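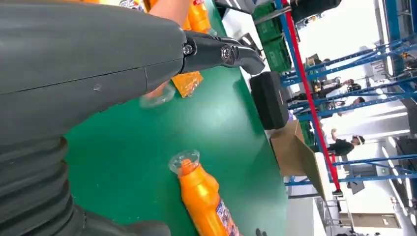
Figure 4. Green tabletop.

4. Setting up a poker night in Plimon

Plimon keeps the blinds, the clock and the chip counts for a home game. Set up the table before players join.

1. Open Plimon and tap New Table.
2. Enter a table name. The name can't be changed once the first hand is dealt.
3. Set the starting stack. The default is 2000 chips per player.
4. Choose the blind timer. Levels can run 5 or 10 minutes.
5. Tap Seats and drag each name to a seat. The dealer button starts at seat one.
6. Tap Start Clock.

Note: Late players can be added until the end of level three – after that the Add button is grayed out.

Note: Odd chips in a split pot go to the first seat left of the button. To change this, see Table Rules.

Caution: Reset Table erases all chip counts. Use Pause for breaks.

If the clock stops with error 635, close Plimon on all other phones at the table and repeat step 6. Saved tables reopen with the last completed hand.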